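Moving the build cache off the shared drive

Jun 3, 2019

The nightly build at Grirkeck had been getting slower since November, and I finally had time to look at why. The cache sat on the shared drive next to everyone's documents, and each build checked 2,000 small files over the network before compiling anything.

I moved the cache to a local disk on the build machine and set it to drop entries older than 9 days. Total size is capped at 300 GB. Clean builds take the same time as before. Incremental builds are down to eight minutes, and most of what remains is the linker.

Two problems came up. File timestamps changed during the copy, so the first build treated every entry as stale. Copying again with timestamps preserved fixed that. The cleanup job also ran under the wrong account and failed without logging an error. Larysa Symonenko spotted it from the disk usage graph.

Still open: the Sowerby branch uses an older compiler and needs its own cache directory. I will write that up separately.

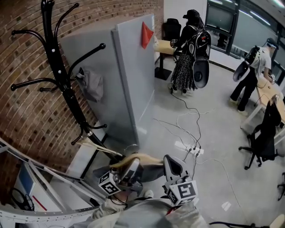 The office, coat rack end.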